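Mornside site – working practice group
Minutes, December meeting

Present: Katalin Hegyi (chair), Ilham, Hofstetter
Apologies: Usska

1. Minutes of the last meeting
Agreed, with item 4 corrected to read 50, for the number of sessions between grip pad checks.

2. Floor and cables
Katalin went through the draft rule on trailing cables. Ilham wants it to cover wall runs as well as the open floor. 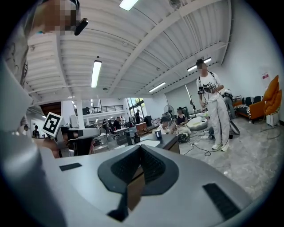 Hofstetter thought tape would do for the wall runs – agreed, to be looked at again after seven weeks. Rule 2 adopted as amended.

3. Hand-held grippers
Both hands on the device when standing. Straps to be checked by a second person before work starts. Drinks on the counter were discussed and left open.

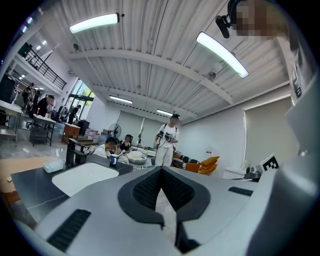

Item 3: two-handed hold, standing.

4. Marker cards
Damaged cards to be replaced the same day. Form 2152 to be used.
Action: Hofstetter

5. Any other business
None. Next meeting in the new year, Katalin to send the time.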